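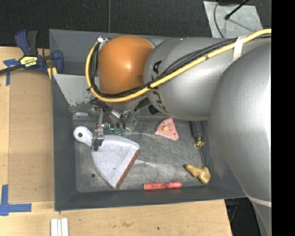 Half past five, Zustevard harbour, and the bread queue is already round the corner. Rain. No one leaves.

I came for the rye. Everyone comes for the rye. Thérèse Landry has been baking it since she took over the shop from her uncle, 81 loaves a morning, and when they're gone the shutter comes down and you can knock all you like. I knocked, my first time. She waved.

The starter lives in a crock under the stairs. Older than she is, she thinks. Her uncle carried it over from Sondgate on the ferry, wrapped in a jumper, and it sulked for a month. Still does in May, when the kitchen warms up and it cant decide what it wants. She feeds it at ten at night and again at 2. Sleeps in between, badly.

Flour is the sore point. The mill at Nusitz closed its small-order counter last year, so now it's 100 sacks or nothing, and where do you put 100 sacks in a shop the width of a bus? Normand Fortin's boat shed, is the answer. Normand mends outboards. He takes his rent in bread, four loaves a week, and complains about the crust.

"Too hard for my teeth," he says, mouth full.

Then the coffee. Zacharopoulos, two doors up, opens when he smells the first batch. Small cups, very sweet, no menu. You bring your own loaf in and he'll lend you a knife and put butter on the table, and that's breakfast in Zustevard. I had it three days running. Should of had it four.

Prices went up in spring. Grumbling, a letter in the local paper, someone threatening to buy sliced. Thérèse read the letter out in the shop, corrected the spelling, went back to her dough. The man who wrote it was in the queue the next morning, hood up.

She'd like to stop by sixty. There's a niece who might want it, might not. The niece does Saturday-morning shaping and is fast, too fast, says Thérèse, the loaves come out tight as drums. They argue about it over the bench in whispers becuase of the flat upstairs.

Go early. Bring cash, and a bag that dosen't mind getting floury.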